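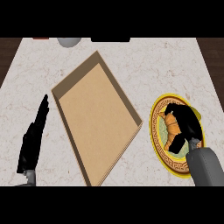 Cardboard tray on a pale marble countertop

Lists > Appliance Repair and Buying > Dryers > Thread view

We use cookies to remember your list settings. Accept | Manage

Subject: Re: Heat pump dryer, long cycles
Date: Tue 21 August

Yabsira Abdella wrote:
> The Kimimel dryer we bought in March was fine until last month. Now
> a normal load of towels takes 2 cycles. The filter in the door is
> clean and the water tank empties. No error code. The store wants
> 200 just to send someone out, and says that is not covered if they
> find a maintenance problem. Has anyone had this model apart? I am
> also looking at a vented Derese as a replacement, but I would need
> to cut a hole in the wall.

Don't pay for the visit yet. I have the Kimimel and had the same thing in the first year.

There is a second filter that the quick start sheet leaves out. Open the flap at the bottom left and turn the two blue levers toward each other. The inner cover pulls straight out. Behind it is a foam pad, and behind the pad are the fins of the heat exchanger. My pad was solid gray. Rinse it under the tap, squeeze it, and let it dry overnight before it goes back in.

The fins bend very easily. I use a soft brush on the vacuum hose and go up and down only, never across.

If the pad is clean, check the moisture sensor next. It is the pair of metal strips inside the drum, just under the door opening. Dryer sheets leave a film on them. A cloth with white vinegar takes it off. A dirty sensor usually stops the cycle early and leaves things damp, so it depends what you mean by 2 cycles. Does the first one run its full time, or does it quit with the towels still wet?

Also check the spin speed on the washer. Ours had been knocked down to the delicate setting and I blamed the dryer for a week.

On the Derese, I can't say much. My sister has one and it dries faster, but it uses a lot more power and her laundry room is cold all winter from the vent. Zondton sells the foam pads separately, part number 2399. Grirora had them too but were out of stock when I looked.

Let us know which one it is.

Yabsira, if you lose the cover screw, it is a standard size and any hardware store will have it.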